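Trosgate ridge path: water and stove fuel in August?

Asked by Ferdinand Rüegg, 2 April 2018

Walking Trosgate to Baloch over 2 days in August, carrying a Grulero gas stove. Highest point is 1123 m. Is there water above the treeline, and is one 200 g canister enough for two people?

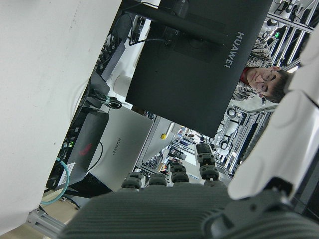
I would prefer to carry no more than two litres each between refills.

2 answers

Answer 1
The spring at 542 m is the last one I'd rely on in summer. Above that there is a trough – filter it. One canister is plenty if you only boil water for meals and drinks.
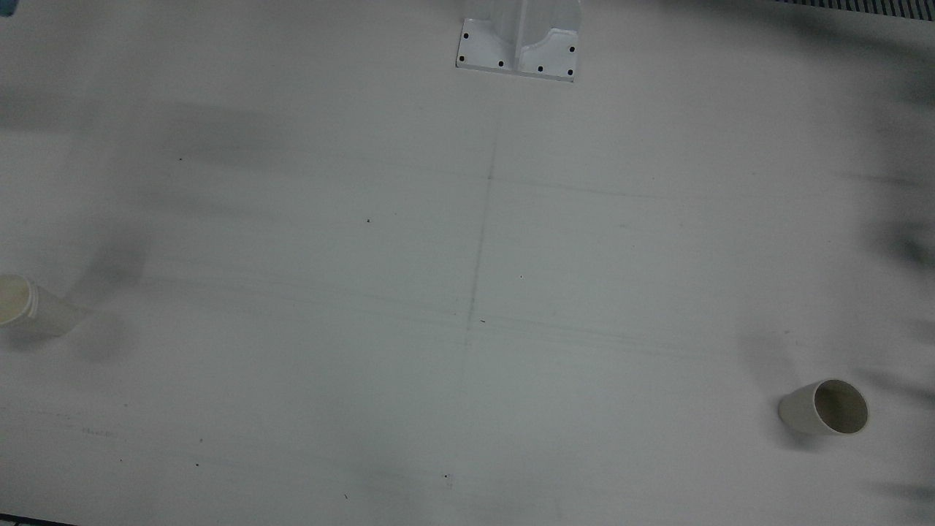

Two cups on a white tabletop.

Answer 2
Depends on wind. Take a windshield, but never wrap it round the canister. The Indenex map marks a second spring near the col, dry when I passed.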